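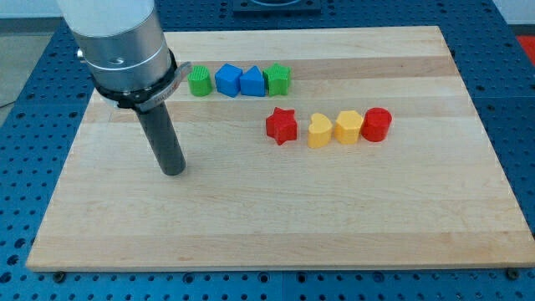

メープルの板。細長い材が横に並んでいるタイプ

件名:Re: [パンこね便り] 年越しの食パンと、板の話

みなさん、こんばんは。サオダです。
マルリナさんの投稿、台所で立ったまま読んでしまいました。返事が長くなりそうなので、お茶でも飲みながらどうぞ!

2019年12月30日、Marlina Pattinasarany さんは書きました:
> ご無沙汰しています、マルリナです。
> 年末の休みに入ったので、久しぶりに山食を焼こうと思って
> 昨日から仕込んでいるのですが、生地がべたべたで
> どうにもまとまりません。粉は1000g、水はいつもの分量です。
> 違うところといえば、粉を Dristovora の新しい袋に替えたことと、
> こねる場所をシリコンマットから木の板にしたことくらい。
> 木の板って、打ち粉を多めにするものなんでしょうか?
> それと、板の洗い方も教えてください。母は「水で流すな」と
> 言うのですが、流さずにどうやってきれいにするのか謎です。

まず、べたつきのほうから。
たぶん板より粉だと思いますよ〜。私も6月にあの粉に替えたとき、同じ目に遭いました。前の粉と同じ感覚で水を入れたら、もうスープみたいになって(大げさですが)、泣きながらフォカッチャに変更したんです。それ以来、水は最初に60g取りのけておいて、生地の顔を見ながら足すようにしています。全部入る日もあれば、半分残る日もあります。冬の台所は乾いているから足りなくなるかと思いきや、そうでもないんですよね。粉の袋を開けてからの日数のほうが効いている気がします。ちゃんと比べたわけではないので、詳しい方がいたら訂正してください。

打ち粉は、私はほとんど使いません。べたつくからといって粉を振ると、焼き上がりがもそもそするので。どうしてもくっつくときは、いったん手を止めてボウルをかぶせて、そのまま放っておきます。洗濯物をたたんで戻ってくると、さっきまでの聞き分けのなさは何だったの、というくらいおとなしくなっています。1000gだと手ごねはかなりの重労働ですし、休憩も兼ねてぜひ。

で、板の洗い方。
お母さまのおっしゃることもわかります。うちの祖母も同じ派でした。こね終わったらまずスケッパーで全体をこそげて、乾いたかすを落とす。それから固く絞った布巾で木目に沿って拭く。これで足りる日がほとんどです。卵やバターの多い生地のあとだけは、私はさっと水を使ってしまいます。お湯だと生地が糊になって目に入り込むので、水で。洗ったらすぐ拭いて、壁に立てかけて両面に風を当てます。寝かせたまま乾かしたら、見事に反ったことがありまして……。こねるたびにカタカタ鳴って、下の階に響くのではと気が気じゃなかったです。

反った板は、濡れ布巾をへこんだ側に当てて一晩置いたらだいぶ戻りました。完全には戻らず、今は鍋敷きと、たまにピザの置き場所になっています。

油は年に2回、くるみ油を薄く塗っています。ナッツのアレルギーがあるご家庭は別のものにしてくださいね。塗ってから拭き取りが甘いと、次の日の生地がほんのり茶色くなります。はい、やりました。

板の値段の話も前に出ていましたっけ。私のは Cillska という小さな木工店で3000円でした。店主のイスマイルさんいわく端材だそうで、同じ大きさがいつもあるとは限らないみたいです。通販はやっていないので、行くなら電話してからのほうがいいと思います。

それから、前回の宿題だった湯種の配合ですが、すみません、まだノートを探しています。引き出しの奥にあるはずなんです。イカノの型の容量も同じページに書いたはずなので、見つかったら両方まとめて投稿しますね。

マルリナさん、山食がどうなったかぜひ教えてください。まとまらなかったら型に流し込んで焼いちゃえば、それはそれでおいしいですよ!

うちは今夜、黒豆を煮ながら明日の朝の丸パンを仕込みます。みなさん、よいお年を。

サオダ(Saodah Ngau)

追伸:オーブンの天板を買い替えたい方、お正月明けまで待てるなら少し待ってみては。うちの近所の金物屋さんは、毎年そのころに古い型を安くしてくれます。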